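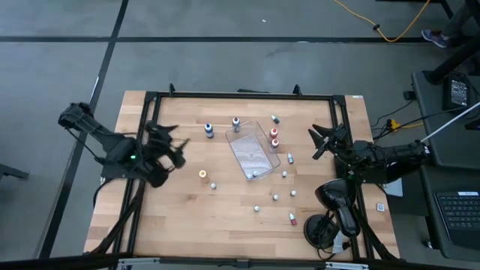 Elvia says I should just toss every bottle I haven't opened since February and be done with it. Easy for her! I'm the one who gets attached to tiny bottles. So the little ones are going into a clear bin, and whatever doesn't fit has to find another home – or go.

Jul 4, 2025. Skipped the parade, kept sorting. The white bottles with colored caps are easy to tell apart, but those dropper bottles with the dark liquid all look the same to me. I need labels (again). 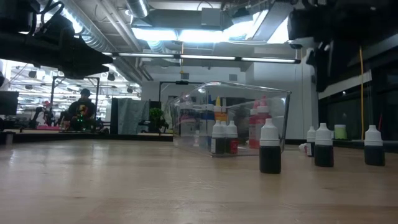 Kobina thinks they should be kept upright, droppers especially, and that a lid is asking for trouble if the bin's too shallow. Fine, no lid then. Labels tomorrow, and I still owe Elvia a call.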